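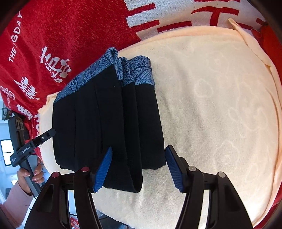

Last updated: January 6, 2020

Home Diary Work Garden About me Contact

Search this blog Go

I have been meaning to write about work since before Christmas, and several of you have asked (thank you, it is nice to know somebody reads past the bean photographs), so I've made a big pot of tea and I'm going to try to get it all down in one go.

For those who are new, I am on the finishing side at Kerkeck, where I've spent most of my working life folding other people's clothes. Mostly it is returns for Trendier these days, skirts and tops and those slippery long things with no obvious front, and on an ordinary day our bench gets through 400 pieces. I used to say that my hands could do it while the rest of me planned supper. Well, my hands have had a surprise, because for part of the week now I do my folding with grippers. You hold one in each hand by the handle, and where your fingers ought to be there are two black jointed arms with ribbed blue pads on the ends, and you pinch and lift and turn the cloth with those. The camera on the gripper takes it all in, and the idea is that a machine will one day learn folding from what we have done.

I was dreadful at it! I'd like that on record. My first morning I spent so long trying to get hold of the corner of a pillowcase that my tea went stone cold, and when I finally had it I was so pleased that I let go. You find out how much of folding is in the thumb, the little stroke you give a seam to see which way it wants to lie. The pads don't tell you any of that, so you have to look instead, and I had more or less stopped looking at clothes years ago. Black is the worst. A black garment on a cream sheet sounds easy enough, but once it is doubled over a few times every layer looks like every other layer, and I am always grateful for a bit of patterned blue trim so I know which end I've got.

We do some of it on a bed, too, with the red bedding and the double-happiness characters, which is a good deal more cheerful than our grey bench. A soft surface changes everything. The sheet comes up with the clothes if you pinch too low, and then you've folded the bed.

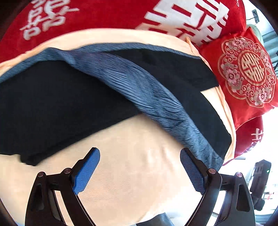
Pleats are another matter altogether, and I could go on about pleats until you all wandered off. By hand I gather them along their length and lay them down like a bunch of leeks. With the grippers I have had to work out a sort of walk, one side and then the other, a small pinch each time, and if I hurry the whole lot springs open again. I have got it down to 10 minutes for a really awkward one, and I don't mind telling you I was proud.

Now, what people ask me at the bus stop is whether I'm teaching a machine to take my job. I have asked it myself, in the meeting we had about it last April, and I was told that there were no plans to lose anyone from the bench. I believe they meant it. I also know that plans get changed. There are 4 of us on finishing and we have all landed in different spots. One of us loves the grippers and would use them all week if she were let. One won't touch them and has been left in peace about it, which I thought was decent. The other two of us go back and forth depending on how our shoulders feel.

What has changed already is the talking. At the bench we chat all day long, and with the grippers you go quiet, because you are concentrating so hard, and I come home feeling as though I've sat an exam. I miss the chat. On the other hand, for the first time since I started, people from the office come down and ask me how I do a thing and then write down the answer. We have a folding guide now, the Parri book as we call it, all 124 pages of it, and a good stretch of the part on sleeves is mine, nearly word for word, including the bit where I say to leave the cuffs alone until last.

I did ask for proper breaks on gripper days, and for the hours to be paid at the skilled rate, as they are over at Udau. We got the breaks straight away. The rate is still being talked over, and I shall go on bringing it up, very politely, every time somebody comes down with a notebook.

My wrists ached for the first few weeks but they have settled. I've noticed that I fold differently at home as well, slower, with my fingertips held out stiff like a pair of tongs, and last night I did a whole basket of tea towels that way before I realised.

Beans next time, I promise. The seed catalogue has come and I've already turned down far too many corners.

Print this post | E-mail this post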